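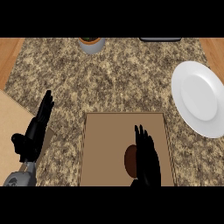
2 min read

Open Day at Teser: Your Questions

What will I see?

The main demonstration is a simulated kitchen counter shown on the big screen in the front room. Two black robotic hands work over a granite countertop with a cardboard box, a white plate and a potted plant on it. Igor Baran runs the demonstration and takes questions while it plays.

Is there a real robot?

Not at this event. Everything in the kitchen demonstration is rendered by computer.

What is the box for?

It is part of the task. In the view at the top of this page the box is open, with a small brown item inside and the right hand next to it. At other points you will see the box closed.

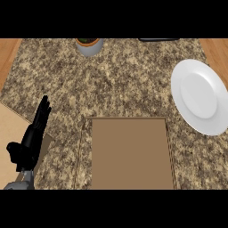 Times and tickets

When does it start?

Doors open at 10 a.m. and the last session begins at 4 p.m. Each session lasts 20 minutes. The open day is held once a year, in August.

Do I need to book?

Yes. Entry is free, but we have 500 tickets for the day and you need one for each person, children included. Book through the form on our Visit page.

Can I bring a school group?

Groups of up to 19 can share one session. Write to Lenka Baláž before you book. Larger groups will be split.

Can I take photos?

Yes, without flash.

Is there parking?

Use the Jakubowski lot across the street. Parking is free for the first 90 minutes.

Who do I ask about access?

Jolanta Lis at the front desk. The front room is on the ground floor and has no steps.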